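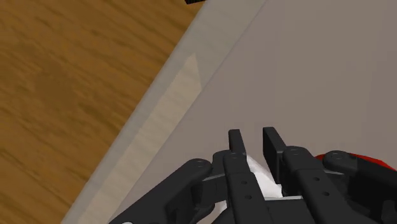

Junta entre encimera de madera y fregadero: ¿silicona neutra o polímero MS?

23 jun. 2021 — Publicado por wdanzer en Acabados y sellados

wdanzer
Abro hilo para no seguir ensuciando el de los aceites. Encimera de haya maciza, lamas pegadas, 40 no, 38 mm de grueso según el albarán de Oberholzer. Fregadero sobre encimera. El sellado perimetral se ha despegado por el lado de la madera en dos tramos, siempre en testa. El sellador era silicona acética de la caja del fregadero. La madera lleva aceite duro Ruris, dos manos antes del montaje y una después.

Mi idea es retirar todo, lijar el canto del hueco y volver a sellar con silicona neutra. La duda es si debo dejar el canto sin aceite para que agarre. ¿Alguien con mediciones, no con impresiones?

torno_manco
Silicona acética sobre aceite curado: adhesión mediocre. En testa, peor, por la absorción. Cambia a neutra y usa imprimación. Canto sin aceitar, nunca: el agua que pase por un poro de la junta entra por la fibra y tendrás mancha negra en una temporada.

Seraina Fuchs
Discrepo en parte. El problema principal suele ser de movimiento y el adhesivo es secundario. El haya trabaja mucho. Con un coeficiente tangencial de 0,4 % por cada punto de humedad de la madera, un ancho de 600 mm y una variación de 3 puntos entre verano e invierno, salen 7,2 mm. Repartidos según cómo esté fijada la encimera, claro. Una junta de 2 mm no absorbe eso con ningún producto.

¿Qué ancho tiene la junta y cómo están hechas las fijaciones al mueble?

wdanzer
Junta de 2 mm escasos. Fijaciones con escuadras, agujero redondo, atornilladas a tope. Ya sé lo que vais a decir.

torno_manco
Agujero coliso delante, fijo detrás. Es lo primero que hay que corregir.

Dicho esto, los 7,2 mm de Seraina son de la encimera completa. El hueco del fregadero mide menos y solo cuenta la diferencia entre el hueco y la pieza. Con un hueco de 353 mm en el sentido transversal a la fibra salen 4,2 mm en total, 2,1 por lado si el fregadero queda centrado. Y el 0,4 es tangencial puro; en lamas mezcladas yo usaría 0,3.

Seraina Fuchs
Correcto, apliqué el ancho entero. Con 0,3 quedan 3,2 mm en total, 1,6 por lado. Sigue siendo un 80 % de la junta actual. Una silicona de clase 25 admite un 25 %, de modo que harían falta 6,4 mm de junta. Bajo el ala del fregadero suelen caber.

carcoma_77
Yo monté la mía con polímero MS de Clonell, canto aceitado, y lleva cinco años sin tocarla. Tanta cuenta para un cordón de goma.

torno_manco
Cinco años, ¿de qué madera, y con qué ala? Sin eso el dato no sirve. El MS agarra bien, conforme, pero retirarlo después es un trabajo de rasqueta y en haya deja marca.

carcoma_77
Roble. Ala de las anchas. No la he medido ni la voy a medir.

wdanzer
Entonces, resumo lo que haré:
1. Escuadras con colisos en el frente.
2. Hueco repasado con fresa de copiar hasta dejar 6,5 mm por lado.
3. Testas lijadas a 120 y selladas con epoxi fluido, dos manos.
4. Cinta de fondo y silicona neutra por debajo del ala.

El punto 3 lo saco de la ficha de Brarkasthorpe. El epoxi sobre madera aceitada me preocupa.

Seraina Fuchs
Con razón. Al fresar eliminas la zona aceitada casi entera, pero el aceite penetra más en testa que en cara. Limpia con acetona, deja evaporar y haz una prueba de pelado en un recorte. El punto 2 yo lo haría en noviembre, con la calefacción ya en marcha y la madera cerca de su mínimo — si fresas ahora, el hueco no quedará como lo has calculado.

torno_manco
Esperar a noviembre con la junta abierta no me parece razonable. Cordón provisional de neutra ya y el resto después.

wdanzer
De acuerdo con el provisional. Pondré las lecturas del higrómetro cuando las tenga.
W. Danzer

Este foro utiliza cookies propias y de terceros para mejorar la navegación. Si continúa navegando, acepta su uso.

Comentarios de los lectores

Marisa
En el punto 4, ¿cinta de fondo o cordón de polietileno? Con 6,5 mm yo pondría cordón.

lector_289
La ficha que cita es para exterior. Compruebe la versión antes de comprar.

P. Ibarra
Mismo fallo en una de fresno, también en testa. El coliso lo resolvió a medias.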